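From: Fatima Mabaso
To: Wevbridge Tenants and Licensees list
Date: 14/10/2025
Subject: Re: Shared kitchens – revised cleaning and crockery arrangements

Dear colleagues,

Thank you to those who responded to the notice circulated last week. As several questions were common to more than one organisation, I am replying to the whole list. The original message is quoted in part so that those who joined after July can follow the discussion.

On Tue, the Drurkura office wrote:
> The current cleaning contract covers floors, benchtops and sinks in the
> four shared kitchens at Wevbridge. It does not cover dishwashing, the
> contents of refrigerators or the return of crockery to cupboards. From
> the start of the next licence period we propose to replace the mixed
> crockery now in circulation with a single stock of 145 bowls and 145
> mugs, and to ask each licensee to nominate a contact person for its
> floor. Licensees are asked to comment on the proposed stock, the
> method of charging and the hours at which dishwashers are to be run.

The proposal arises from the review of shared facilities completed in July. That review recorded 713 requests to building services over the preceding licence period, of which a substantial share concerned the kitchens. Most were minor: a blocked filter, a missing shelf, milk left past its date. Taken together they absorbed a good deal of staff time that should properly have gone to maintenance.

Three matters were raised in the replies.

The first is cost. The replacement crockery will be purchased by the building and will not be charged to licensees separately. Breakages will be met from the general amenities allowance up to a limit of $40 per floor per month. Where a floor regularly exceeds that limit, the office will speak with the nominated contact before any charge is considered. Gravik has asked whether a floor that stays under its limit may carry the balance forward. It may not, as the allowance is pooled across the building.

The second is storage. The cupboards on the upper floors are narrower than those at ground level, and a wide bowl will not stack on the middle shelf without fouling the door. The supplier has been asked to quote on a bowl with a smaller diameter and a plain rim. Colour is a secondary matter, although there was a clear preference among respondents for a dark exterior, which is less inclined to show scuffing from the dishwasher racks. A white interior was also preferred, as it makes it easier to see whether an item has come out clean. 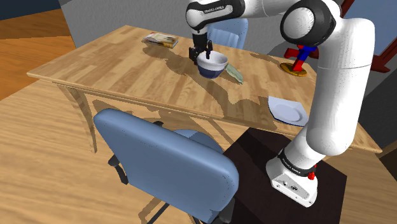 Sibiya replied that colour was of no concern to its staff, but that the bowls must be safe in a microwave oven and that this ought to be written into the order instead of being left to the supplier. Its reply added that the last batch grew too hot to hold and was abandoned by most people within a fortnight. The office accepts the point. Microwave suitability will be a condition of purchase, and a sample will be left in the ground-floor kitchen for trial before the order is placed. Licensees who wish to try the sample should return it to the same kitchen by close of business.

The third matter is the running of dishwashers. It was suggested that each machine be run twice daily, at midday and again at the end of the afternoon. The office supports this in principle. However, the hot water service on the eastern side of the building is shared with the end-of-trip showers, and running all machines at once has caused complaints from cyclists. We therefore propose that the eastern kitchens run their second cycle at 5.30 pm and the western kitchens at 4.30 pm. The contact person for each floor may vary this by agreement with the office, provided the variation is noted on the sheet inside the cupboard door.

I should also correct an error in the earlier notice. It stated that personal crockery would be removed at the end of the month. Personal items may remain, provided they are labelled with a name and extension number and kept on the top shelf. Unlabelled items will be placed in a tub beside the recycling bins for 17 days and then donated. This applies equally to lunch boxes, keep cups and cutlery. Items of sentimental value should be taken home.

Refrigerators will continue to be emptied on the last working day of each month. Several respondents asked for more frequent clearing during summer. The cleaning contractor is willing to do this at its existing hourly rate, and the office will include the additional visits in the draft schedule for comment. Organisations that order catering for functions are reminded that leftover platters must not be placed in the shared refrigerators without a date on them – this was the most frequent single complaint in the review.

Licensees are asked to do the following before the next meeting of the building users' group:

Provide the name and extension of one contact person for each floor occupied. An alternate may be given as well.

Advise the office in writing if the proposed dishwasher times are unsuitable, with a preferred alternative.

Return any building crockery presently kept at desks or in meeting rooms. A trolley will be left beside the lifts for this purpose.

Comments may be sent to the list or to me directly. Those sent to the list will be treated as open to all licensees. If a comment concerns the conduct of a particular person or organisation, please send it to me and not to the list.

A revised schedule, incorporating the comments received, will be circulated with the agenda. The question of the broken zip tap on level two is being dealt with separately and a part is on order.

Yours sincerely,

Fatima Mabaso
Building Services, Drurkura
For the Wevbridge building users' group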